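The White Work Surface, Looked At Twice

Gusell says you can do anything on a plain white top. I have read that line in their catalog more than once and I still don't buy it, so this page is my attempt to check. One picture, then my notes from living with pale surfaces at the Brokholm workshop. 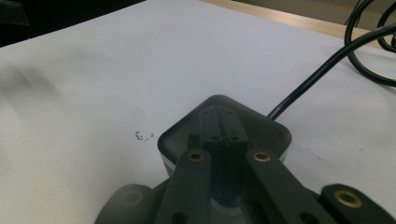

Plain white, edge to edge. Dark parts stand out well against it, and the little brass rings even more so.

I'll give the brochure people that much. Black on white is easy on the eyes, and so is brass on black. Whether you'd want to look at it for a whole Wednesday is another question. By late afternoon I usually don't.

The color
Sold to us as "pure white." It reads as a pale gray-white to me. Paper does the same thing, and paper costs a lot less.

The price
Our quote from Vilela was 900 for the top, and Lerano wanted 1,000 for what looked to me like the same top with a longer name. I asked both what the difference was and got two brochures.

The size
Ours is 86 by 52 inches. The showroom one felt bigger. They always do, when there's no coffee mug or pile of mail on them.

The "wipes clean" claim
Pencil, yes. Ballpoint, mostly. Red marker has been with us since April and I have stopped trying.

The paper option
A big sheet from the roll, taped at the corners. It tears, it curls, and you throw it out when it gets ugly. I keep going back to it, and the Gusell rep has quit asking me why.

More pictures when the second top gets delivered, if it does.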